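Halescombe Play Library: Progress Report to the Wiltberg Fund

19 July 2021

Dear all,

We've had a really good half year and I'm so pleased to be writing this one! When I sent the last report in January the lending room was still shut, the heating was out, and we were handing toys to families through the side door in supermarket bags. Since then we've reopened four mornings a week, the waiting list is gone, and the new catalog is up and running.

Lending

We made 3262 loans in the period. The old record was set the year we opened, when everything was new and everybody wanted the marble run, and we've gone past it comfortably. Your grant paid for 635 items to be cleaned, checked, relabeled and put back on the shelf, and that work is now finished apart from the dress-up clothes (still waiting on a seamstress, more on that below).

The big surprise has been puzzles and building toys. Families are keeping them for the full three weeks and then asking to renew, and we've had to start a reservation sheet for the larger sets. Baby toys have slowed down a bit. I think parents of very small ones are still getting used to coming indoors with other people, so we've kept the doorstep pickup going for anyone who'd like it.

Sorting and play sessions

The Tinus sessions, for ages two to five, started up again in spring with smaller groups. Each child gets a short time with simple pieces, a parent sits alongside, and there is no set task. We tried a themed version with story cards first and dropped it after a couple of weeks, as the children kept leaving the cards and going back to the blocks.

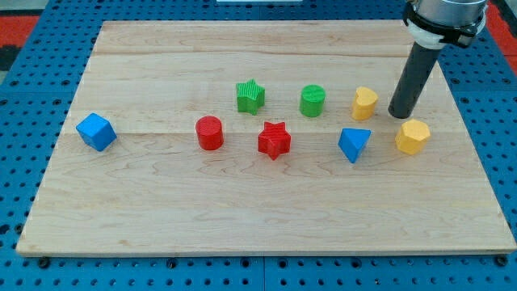

Sem Van Hecke wrote to us after the spring block to say that the open sessions suited his daughter far better than the story cards had, and that she now sorts the cutlery drawer at home every evening, whether or not it needs it. He also asked if we could run one later in the day for parents who work mornings. We'd love to, and we've penciled in an afternoon group for the fall if the room is free.

Outreach

We took a trolley of toys out to the Ivanyshyn estate and signed up 32 new families there, which I'm thrilled about. Most had never heard of us, even though the bus stops right outside our door. We're going to keep going back, and the estate office has offered us a cupboard so we don't have to haul everything each time.

Money and what's left

Spending is close to plan. We underspent on printing and overspent on storage boxes (the cheap ones split, so we bought better). The seamstress quote came in higher than we'd budgeted and I'd like your okay to move the printing money across to cover it.

Still to do: finish the dress-up clothes, replace the lock on the back store, and train two more people on the catalog so it doesn't all stop when I'm on vacation.

Do come and visit if you're passing. Mornings are busy and loud and lovely, and there's always coffee on.

With warm thanks,
The Halescombe Play Library team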